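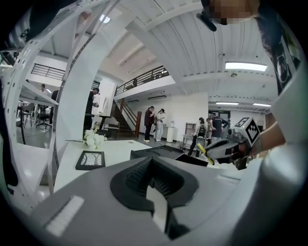 26th May. Bench notes, Flomlow display set, second layout. The aim this time was to settle how much can go on the white table before the sketch stops being the first thing the eye goes to. Current state is the framed drawing (black frame, thin dark lines on white) with the bunch of white flowers lying just behind it, stem pointing left, and the flat black tray further right. Shelving unit stays along the left. The yellow pen is for marking up positions and should not end up in the layout.

Glare is the main problem. The table top is bright under the room lights and the white ground of the drawing goes the same way, so the black frame is doing most of the separating. Melati Subramaniam suggested a gray cloth under the whole group. Tried it with the offcut from the April set. Better contrast for the flowers, worse for the tray, and the cloth would not lie flat at the near edge. Cloth rejected for now. She may iron it and try again.

Spacing, for whoever resets this:
Frame to front edge of table, 50 mm.
Frame to tray, 300 mm, measured between nearest edges.
Flowers to frame, 20 mm. Less than that and the petals touch the frame when anyone leans on the table.

The 300 is a compromise. Mawar wanted the tray closer so the group reads as one thing from the door. Closer in, the tray and the frame start to look like a matched pair and the drawing loses out. Left it at 300 and wrote both views on the Raju sheet.

Flowers were tried upright in the short Irkutetti vase first. Height was wrong – they came up in front of the lower shelf and the two whites merged. Lying flat they keep to the table and the long stem gives a direction. Keep the stem to the left. Turned right it points straight at the tray.

Shelving: one shelf moved down by 2 slots on the perforated uprights. Check both sides before loading. The Prorkosard clips will seat one hole out without any obvious tilt, and it only shows once there is weight on the shelf. Spare clips are in the drawer with the tape.

Still open:
Matte sheet for the drawing, to be priced. Mawar Kwok has the supplier list.
Felt dots for the tray base. It slides if the table is knocked.
Table position relative to the shelving is not marked on the floor. Tape it before the next reset.
Cloth, if ironed, to be retried with the tray removed.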